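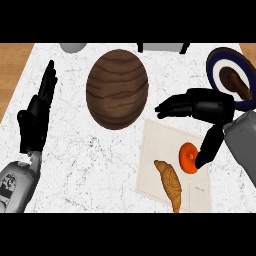

The old snow globe had sat on the windowsill of the Sperling house for so many Octobers that it had quite stopped expecting to be picked up. It had come from a shop in Gesow, back when Gesow still had shops, and inside it stood a tiny lighthouse with a keeper no bigger than a grain of rice. The keeper's name was Oltamness, and he believed with his whole heart that he was looking after a real sea. From his gallery he could see clear across the kitchen, and he had given every part of it a name. The marble countertop, pale with its faint gray veins, was the Ice. The big oval board in the middle of it, dark brown and wavy all over like water with the wind on it, was the Island, and on quiet evenings he liked to imagine that people lived there, and that they were glad of his lamp.

Now the trouble was that his lamp had never once been lit. There was a little key underneath the globe, you see, and Gisela Sperling had turned it every winter when she was a girl, and then she had grown up and had bills and a bad knee, and the key had gone stiff. Oltamness didn't know about keys. He thought he must be doing something wrong. He polished the glass, he climbed his 16 steps in the morning and climbed them again at night, and he said good evening to the ships, although there weren't any ships, and went to bed in the dark.
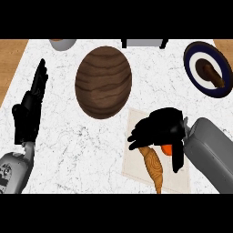 Then one rainy afternoon Gisela's neighbor, young Finn Böttcher, was sent over with a jar of plum jam and told to be polite. He was seven and he was doing his best. He had already said thank you for a cookie he hadn't been given yet. While Gisela hunted for her reading glasses (they were on her head, dear soul), he wandered to the window and put his nose right up against the globe.

"There's a man in here," he said.

"So there is," said Gisela. "I'd forgotten all about him."

"Does he do anything?"

She came and stood beside him, and for a moment she couldn't remember, and then all at once she could. She took the globe down and tipped it over, and poor Oltamness held on to his railing and thought it was the worst storm in about 100 years. The key wouldn't budge. Finn tried too, with his tongue between his teeth, and they put on a drop of sewing machine oil and waited and ate the jam with spoons.

It was getting on for five o'clock when the key gave a small click.

The snow came down thick over the rocks, and up at the top of the tower, yellow as butter, the lamp came on. Oltamness stood blinking at it. Then he straightened his coat, turned toward the Island, and waved.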